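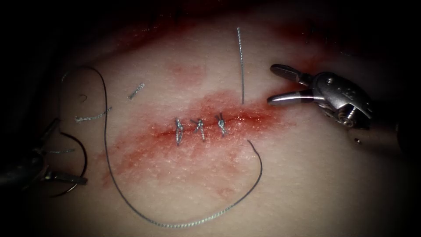
Open Day Questions

I get a lot of emails before our open day at the Wolach building, so I've put my answers in one place. The next one is in August.

What will I see?

Suturing! Two robotic instruments work on a pad of practice tissue, and you watch on the big screen in the Remberg Room. My favorite part is the knot – the thread gets looped around one jaw while the other instrument keeps hold of its end of it.

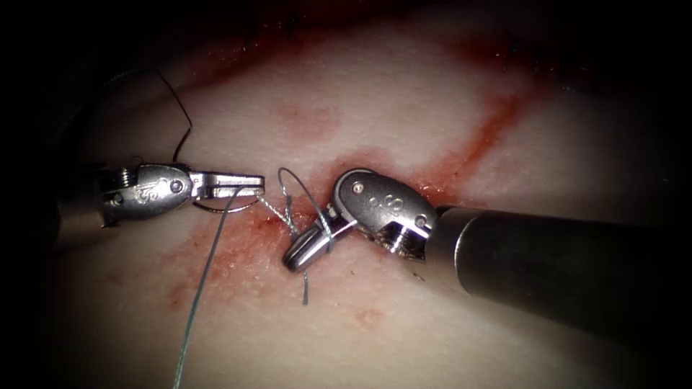 Do I need to book?

Booking is free but you do need a place, as the room holds 800 at a squeeze and fills up fast. Use the form on our home page.

Is it real blood?

The pad is synthetic and the red on it is just for show. My nephew still had to go get a lemonade, so sit near the back if you're squeamish. What I'd watch for is the spacing of the stitches, four in a row here and pretty even.
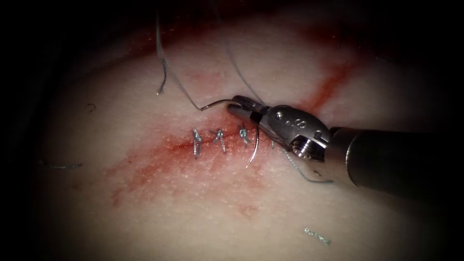
Visitor Guide, Issue 5

Can I ask questions during the demo?

Please do! Faustine Lefèvre does the talking and she loves being interrupted (kids ask the best ones). Ask her about the wrist, just behind the jaws. It bends down and to the side, so the tips can get to the cut
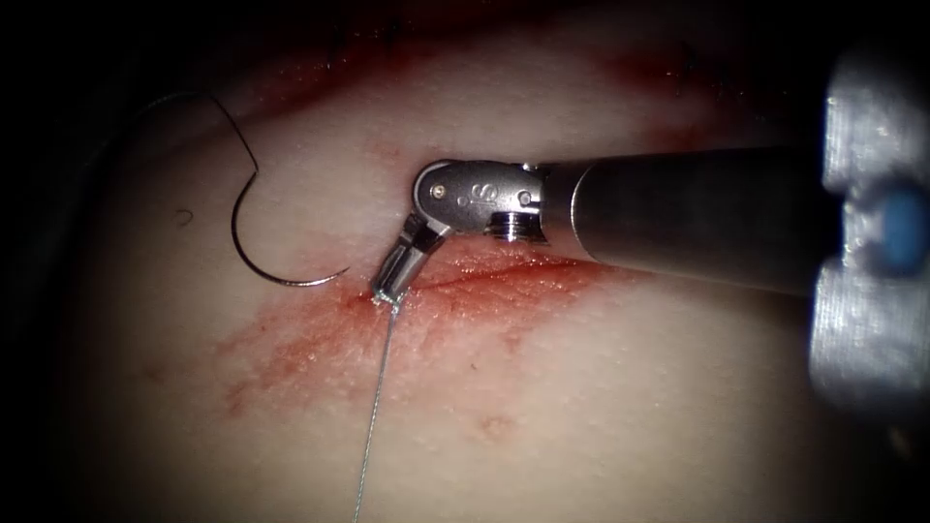 while the long shaft stays level, and I could look at that all afternoon. Doors open at 2 – come a bit early if you want coffee from the Brasano cart.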